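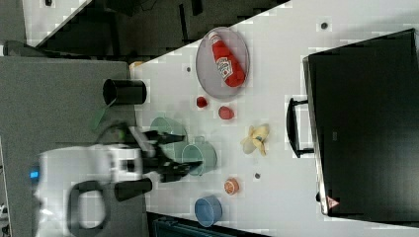 Can a robot do the chores yet? Your questions, my answers

I get a lot of post about home robots, and most of it asks the same few things. I've answered them as best I can below. I last went through the page in July, so if you've read it before, the bits on price and ovens are new.

Can I buy one that tidies the kitchen?
Not one I'd leave alone with my kitchen! You can buy an arm, and you can buy (or borrow) the software to run it, and with a lot of patience you can get it to pick up a bowl and put it in another place. Wiping down, stacking, finding the lid that goes with the pot — all of that is still being worked on.

Why is picking things up so hard?
Because everything is a different shape. A bowl has a rim you can pinch, a bottle rolls, and a strawberry squashes if you're heavy-handed. We do all this without thinking. My friend Ülle Pētersons spent a winter teaching an arm called Baletti to lift mugs by the handle, and it was lovely at it until she turned the mug round.

So they still need people?
Oh, very much so. Somebody sets out the items, puts them back, and tightens whatever has worked loose. If you're thinking of getting an arm for a workshop, keep a decent set of hex keys and expect to use them. 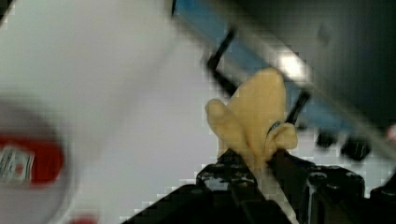 The same goes for factories, by the way. Heino Ramanauskas runs the packing line at Kairys and he told me his arms are brilliant with boxes that are all one size. Mixed returns still go to a person with a trolley.

Why does everyone practise with toy food?
It's cheap, it doesn't go off, and you can drop it 500 times. A plastic orange slice also looks the same in the morning as it did the night before, so you can compare one try with the next. I do wish more people would then have a go with real fruit, mind you.

What about cooking?
Heating something up is the nearest we've got. Think about what's involved, though: open the door, put the food in, shut the door, turn the right knob to the right place. Each of those is a job by itself.

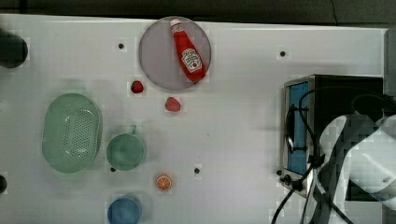
Doors are worse than they look, too. The handle moves in a curve, so the arm has to follow it round, and if it pulls straight back it either slips off or drags the whole oven along. I've seen the Rorumden people spend up to 15 minutes on one door.
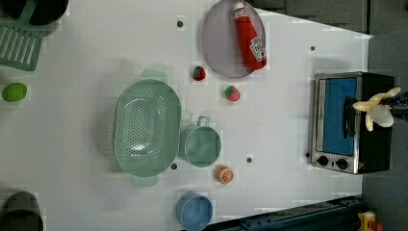

Would you have one at home?
For loading the dishwasher, yes, tomorrow! For anything hot or sharp, I'd wait. I said five years when I first put this page up and I'm still saying five, so make of that what you will.

What about the Zosow kit?
I haven't tried it yet. I'll add a note when I have.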